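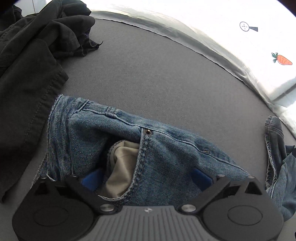

Equipment plan: garment handling, next budget year

The request for garment handling equipment at the Plindley site has been revised and goes forward in March. Members who read the earlier version should discard it, as the quantities and the order of purchase have both changed.

The request now covers hand-held grippers first and a fixed arm second. The earlier version had these the other way round. Grippers held by an operator can be put to work on the sorting tables as they stand, with no guarding, no floor fixings and no change to the electrical supply. The arm needs all of those, and the building work falls under a separate budget line that has not yet been agreed.

Costs are as follows. Each hand-held gripper is priced at 2,293 before tax, including the camera, one pair of fingers and a carry case. We are asking for three. Spare gripping pads are listed separately and should be treated as a consumable. Denim is hard on pads, particularly at rivets and doubled seams, and the trial unit has been used mostly on jeans and other heavy trousers. An allowance of ten pairs of pads has been entered for the first year. If lighter garments make up more of the work, the allowance can be cut at the half-year review.

Two suppliers quoted. Kenar offered the lower unit price but would not hold it beyond the end of the quarter, and its pads are bonded to the finger, so a worn pad means a new finger. Tijani was dearer on the unit and cheaper on everything after it. On a three-year view the Tijani quotation comes out lower, and it is the one used in the figures above. Delivery is quoted from receipt of order – the period does not start when the purchase form is raised on our side, and last year's programme lost time on exactly this point.

A sum of 4,000 has been set aside for storage and labelling of recordings. It was missing from the first version. Zillico will continue to host the files under the present agreement, which is charged by volume. Operators are asked to stop recording between garments, as idle footage is billed at the same rate as the rest.

Table coverings, lamps and sample clothing are to be met from the general workshop budget and should not be added to this request. Sample clothing should include dark items as well as blue denim. Folds in black cloth are harder to pick out on camera, and the stock for the trial should reflect what comes through the sorting line. Worn and frayed pieces are acceptable and need not be weeded out.

The fixed arm remains in the plan as an item for the following year, with no figure against it. Quotations obtained now would lapse before they could be used. A floor loading survey has been requested so that the position of the arm can be settled before prices are sought.

Comments on the quantities should reach the equipment office by noon on the last working day before the March meeting. Requests for additional units need a named table and a shift pattern.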